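August 26, 2020

Moving Out of One Room and Into Another

I've been back in Hirkau for four weeks now and I finally have time to write up the trip. Most people who asked wanted to know about the cost of living out of a suitcase for most of July, so I'll start with that.

The total for lodging was 1,275 for 12 nights. I split those between two places, the Pomare near the station and a smaller guesthouse out in Clumidholm. The Pomare cost more and had the better bed. The guesthouse had a kitchen I could use, which saved me money on dinners. If I did it again I would spend the whole stay in Clumidholm and take the bus in. The bus runs late enough, and the stop is right by the bakery.

Packing was the part I got wrong. I brought four pairs of shoes and wore two. I brought a travel iron and never took it out of the bag. What I needed was a second charger and a proper rain jacket. I bought the jacket at Esenix for 70, and it was fine, though the zipper sticks near the bottom.

The other thing I learned is that a hotel room gets messy faster than a house does. Everything you own is in one space, and there is one small wastebasket for all of it. Snack boxes, paper bags, receipts and tags fill it in a day. I started flattening things before I threw them out, and I kept one paper bag by the door for bottles.

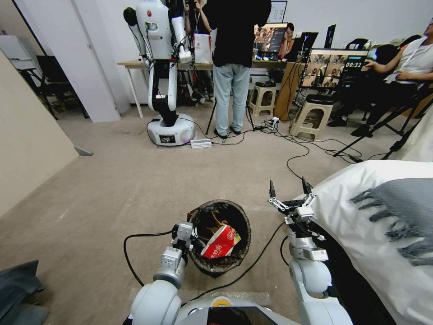
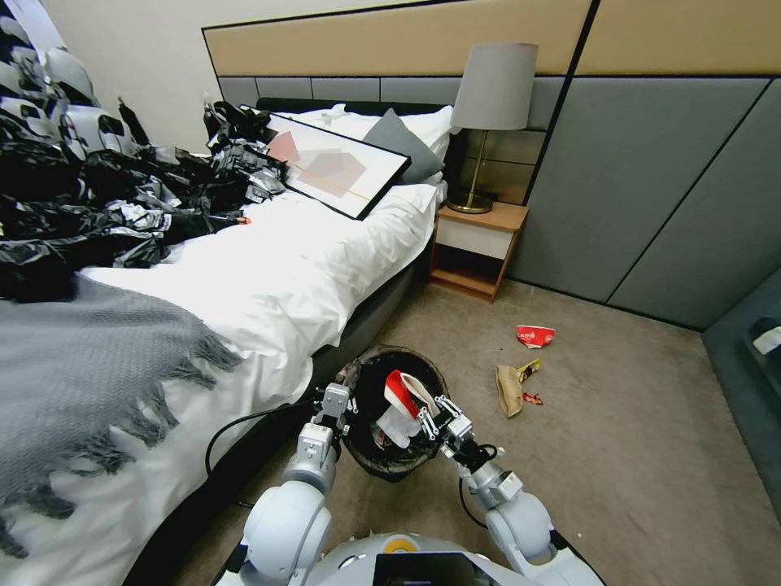

The wastebasket by the bed, both times.

I also got into the habit of doing a ten-minute cleanup before going out in the morning. Clothes back in the suitcase, cups in one spot, papers in the folder. It made the evenings better. I don't do this at home, but I have been trying to since I got back, with mixed results. The kitchen table is still a problem.

Food was mostly good. The bakery in Clumidholm opens early and sells out of the seeded rolls, so go before eight. The lunch counter near the Pomare does a decent soup and gives you bread without asking. I had one bad dinner, a fish plate that had been sitting out, and I should have known from how empty the place was.

I still have to sort the receipts and send back the guesthouse key, which I found in my coat pocket after I got home. They were nice about it and told me to mail it whenever I could. I have the envelope addressed and need to buy a stamp.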